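Prekach Garage Notebook
Posted in February by Jeferson Bezerra

We use cookies to remember your settings. By staying on this site you agree to our cookie notice.

Monday, started 8:15

Well, the little Dantas coupe is finally up on the lift, and I have been looking forward to this one since the owner first called us (he talks even more than I do, so that call took most of a lunch). The complaint is a soft brake pedal first thing in the morning and a shudder through the wheel coming down from highway speed. He drove it in himself and I took it once around the block before anything came apart. Pedal goes lower than I like, firms up on the second push. Shudder is there, all right.

Front rotors first. Left one measures fine for thickness but has runout I could see on the dial without my glasses. Right one is good. I cleaned the hub face on the left, there was a nice crust of rust behind the rotor, and put the same rotor back on to measure again. Better by more than half! So I'm not ordering rotors yet, whatever it says on the whiteboard. Please leave the whiteboard alone until I've driven it.

Calipers: left slide pins were dry and the lower one took some persuading. Cleaned, greased, new boots from the Praler kit. The kit comes with 2 sizes of boot in the same bag, and the larger ones are for the rear, so whoever does the back axle, they're in the tray with the blue tape. Right side pins moved freely but I did them anyway while I was there.

Fluid was the color of strong tea. Flushed the whole system, right rear first, and got a good string of bubbles out of the left rear before it ran clear. I would love to blame the soft pedal on that and go home, but I want it to sit overnight and then try it cold, the way he does.

Torqued the wheels, and I'll check them again after the drive. Battery had been reading a bit low so I left it on the Prorkuveo charger in bay two.

Parts and paperwork: job number is 744. Labor so far goes under brakes, and please don't put the hub cleaning on its own line, I told him it was included. Odometer was 53 miles past his last oil change sticker, so we may as well offer him one, and he'd probably enjoy the extra visit.

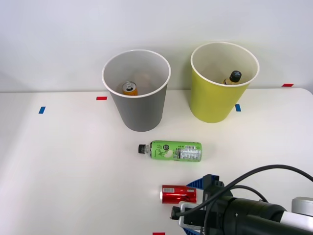
Gray cup and yellow cup, each with a drink in it.

Still to do: cold pedal check before anybody moves the car, then road test with the windows up so I can hear the left front. If the shudder comes back I'll index the rotor one stud over and measure again before spending his money. Idle was hanging near 2000 for a few seconds after a cold start too, which he never mentioned. Have a look at the intake hose when you get a minute, the clamp by the air box looked crooked to me.

Rear pads have plenty left. Didn't touch the parking brake.

Contact the shop | Copyright Prekach Garage | Back to top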